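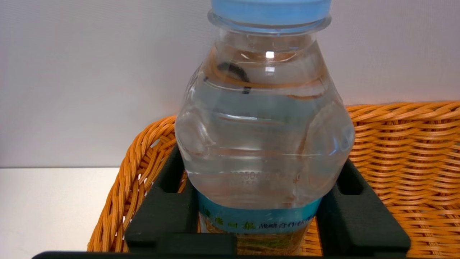 Betora handling cell, Brondmont – progress report to Takács
Prepared by Funmilayo Ajayi, 5 May 2018

Gripper maintenance
Both fingers were removed, cleaned and refitted. The left finger had worked slightly out of parallel and was shimmed. Mounting screws were replaced and torqued to the drawing. The wrist camera was recalibrated afterwards, using 24 poses.

Bottle trials
Since the refit the cell has run 1147 picks on filled bottles, 25 of which failed. Most failures were slips during the lift – grip force has been raised one step and the approach speed lowered. Glare on clear plastic still upsets the pose estimate at times. Kiprono Muli is testing a shorter exposure.

Outstanding
Spare finger pads are on order from Droltville. Levente Major will write up the weekly check sheet. The full repeat of the trials is planned for September, subject to release of the second payment.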